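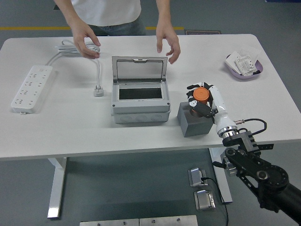

The Slowest Cinema in Varville

Last updated: July

The Foser closed as a regular movie house when its second projector broke and the owners could not pay to have it fixed. It had 326 seats, a balcony that leaked, and one screen with a patched tear in the lower left corner. For nine years the building was used to store carpet. Now it shows one film, and it has been showing that film since the spring.

The film is "Pliltgate," a black-and-white drama about a lock keeper and his two daughters. It runs 142 minutes and was never much of a success. The director, known only as Cifuentes in the credits, made it with money from a canning company and then left the business. Most people who have heard of it know it for the flood at the end, which was shot in a drained reservoir with rented pumps.

Unathi Mathebula first saw it on late-night television as a teenager. She is a sound artist by training, and what stayed with her was the noise of the lock gates, which goes on under nearly every conversation in the picture. Her version at the Foser leaves the image alone, at normal speed and in full. She has taken away the whole soundtrack and replaced it with people in the room.

Each showing has a cast of six. They sit in the front row with their backs to the audience and provide the voices, the footsteps, the water and the gates. They work without a script. Mathebula gives them a recording of the original to listen to once, a month ahead, and after that they have to go by memory and by what they see on the screen. No two showings match. In one I attended, the elder daughter forgave her father in the kitchen. In the other she said almost nothing and somebody dragged a chain across the floor for what felt like a full minute.

"I don't mind if they get it wrong," Mathebula told me. "I mind if they try to be funny."

Some of them do try. The early shows had a problem with this. Old films with the sound removed invite jokes, and there is a long tradition of comedians dubbing over them. Two performers were asked not to come back. The ones who stayed tend to be older, and several had never acted. Ultan Dunne, a retired bus mechanic, has voiced the lock keeper more than anyone else. He plays him as a tired man who does not finish his sentences. I went back to the original afterward and found the character much louder and less interesting.

Dunne also worked out the gates. The first attempts used a creaking door mounted in a frame, and it sounded like a creaking door. He brought in a length of gutter and a bicycle wheel, and leans on one while turning the other. From the tenth row it is a heavy, wet sound, and it makes the room feel colder.

The project cost less than I expected. Mathebula had a grant of $3,000 and spent most of it on the rights and on renting a print. The patched tear is still in the screen. Tickets are pay-what-you-like, and an evening might bring in $500 if the weather is good and the football is away.

The middle of the film is a hard sit. There is a section in a records office where very little moves, and the cast has to decide whether to fill it. On my second visit they let it go silent. I could hear traffic, then a coat being taken off, then someone a few seats along breathing through a cold. A couple behind me left.

The flood takes eleven minutes and all six performers. They use tubs, sheets of tin and their own mouths. It does not sound much like water at first. After a while I stopped checking it against the real thing and watched the younger daughter climb the ladder, which is the best shot in the film and one I had missed on television.

Showings start at 7:30 p.m. and the doors are locked once the titles begin. The run goes on until the print has to be returned, and Mathebula has not asked when that is.

Related
A Short History of the Intermission
Why Subtitles Got Bigger
Five Small Festivals Worth the Drive
The Organist Who Hated Westerns

Get our film newsletter once a month. Enter your email address to sign up. You can unsubscribe at any time.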